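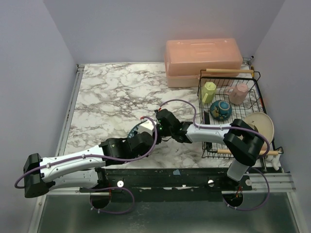 The first winter I ate toast standing up at the sink, and I'd have gone on doing it if the card hadn't come through the door. One of our regulars wrote that on a feedback slip, and I asked if I could start every talk with it. She said yes, as long as I got the toast right.

Last updated: September

TALK NOTES: THE EMPTY CHAIR SUPPERS
Grelimthorpe and Midcombe, for people who have lost a husband, wife or partner
35 minutes, then questions. Water on the left side of the lectern!

OPENING

Read the slip slowly. Pause. Then say good evening.

Say where I'm from (Grelimthorpe, the flat end) and that I'm not a counselor. I ran the suppers for four years and I'm still cooking at them. I'm going to talk about meals, invitations and the calendar, and I'm going to get excited about casserole dishes at some point, so be warned.

Ask for hands: who has ever dropped food off at a house after a funeral? Nearly every hand goes up at this point. Then: who went back in the fourth month? Leave it quiet for a second. Don't scold. My hand stayed down too, the first time I was asked.

HOW IT BEGAN

One November, one long table, in the back room at Saliba. The restaurant closes between lunch and dinner and they let us have the room from 3 p.m. We had 12 people and far too much stuffing. Two of them had lost someone that same year, one had been on her own for nine years and had never been asked anywhere for Thanksgiving. Nine years! I think of her every time somebody asks me how recent a loss has to be. There's no cutoff. We don't ask for dates at the door.

By the second fall we had 54 on the list, and Midcombe wanted its own table. This past year we served 217 people over the whole season, counting both towns and counting the kids, and you do have to count the kids, they eat more rolls than anybody.
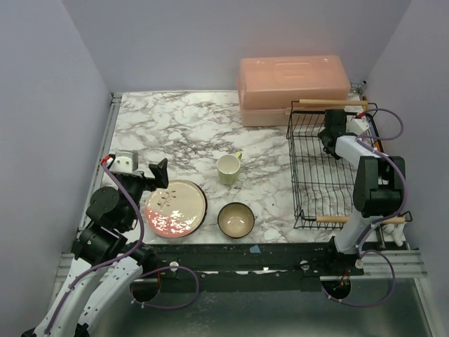
Dish rack and lidded storage box.

THE INVITATION (slow down here, people take notes)

We tried flyers. We tried a notice at the library. Both brought in people who wanted to help, and I love those people, but hardly any guests. What works is a card with a handwritten name on it. We sent 300 cards last year and wrote them out over three evenings with the radio on. My favorite part of the whole thing, by the way. Come and do it with us.

Show the wording:

"There's a place for you at the table. You don't have to bring anything. You don't have to stay. If you need a ride, tick the box."

Point at "You don't have to stay." We added that line in the second year and it changed everything. People come in, have a bowl of soup, find it's too much and go home, and then they come back in December and stay for pie. A short visit is a good visit. Say it twice.

Skip the word "bereaved" on the card. One man told me it made him feel like he'd been filed.

RIDES

Unik is our name for the ride list, one shared sheet with a driver and a backup driver for every guest who ticks the box. Explain the backup. In our first year a driver got sick at noon and a guest sat in her coat for an hour and a half waiting. I still feel bad about it. Now both drivers call in the morning.

If somebody asks about insurance: each driver checks with their own company before the season starts. Don't improvise on this one.

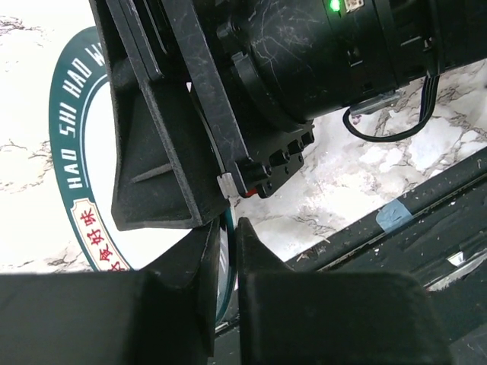 Close-up of a black motor housing with a small green light.

AT THE TABLE

What we've learned, mostly by getting it wrong:

- Seat people before the food comes out. Walking into a room full of eaters is hard when you used to walk in as two.
- Give jobs. Somebody who carved for thirty years might want to carve, or might never want to touch that knife again. Ask, and ask quietly.
- Say the names if the guests want to. We pass a notebook. Some write a name, some write a page, some hand it straight on to the next person, and that's fine.
- No speeches. (Laugh here, I'm giving one.)
- Kids get their own end of the table if they like it, with a grown-up who is up for silly games. They will talk about their dad in the middle of a game of cards, and then go right back to the cards.

Story of the gravy. Keep it under two minutes! The short version: a widower brought his wife's recipe on a stained index card, wouldn't let any of us make it, and stood at the stove at Saliba for an hour with his sleeves rolled up. It was lumpy. Every drop got eaten. He's made it each year since and it's still lumpy.

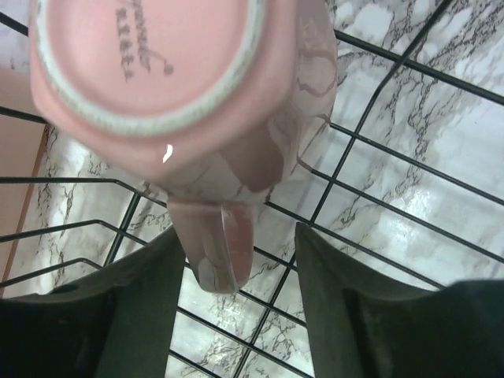 AFTER THE HOLIDAYS

I get a little fired up in this section, so breathe. Thanksgiving is the day everyone remembers. January is when the phone stops. We now hold a plain supper once a month right through to May, soup and bread, and the Midcombe group has started a breakfast too. Those cost very little. The monthly suppers are where the real friendships get going, and I could give you a whole evening on that alone. Two of our guests now do their grocery shopping together. Three of them took a bus trip to see the tulips and sent us a postcard.

IF YOU WANT TO START ONE

Find the room first, then the cook. Start small, one table. Write the cards by hand. Set the date of the second supper before the first one happens and print it on the back of the card, so guests leave knowing when they'll see each other again.

Likely questions: 
Do guests pay? No. There's a jar by the coats, and we don't look at who uses it.
Divorced people? Yes, if they ask. A few have.
Can a friend come along the first time? Please, yes, and feed the friend.
What if someone cries? Someone will. Sit next to them. Pass the rolls.

Sample cards are on the table by the door, along with a blank ride sheet. Take one of each. I'll be around until they turn the lights off and I'd love to hear what your town is doing.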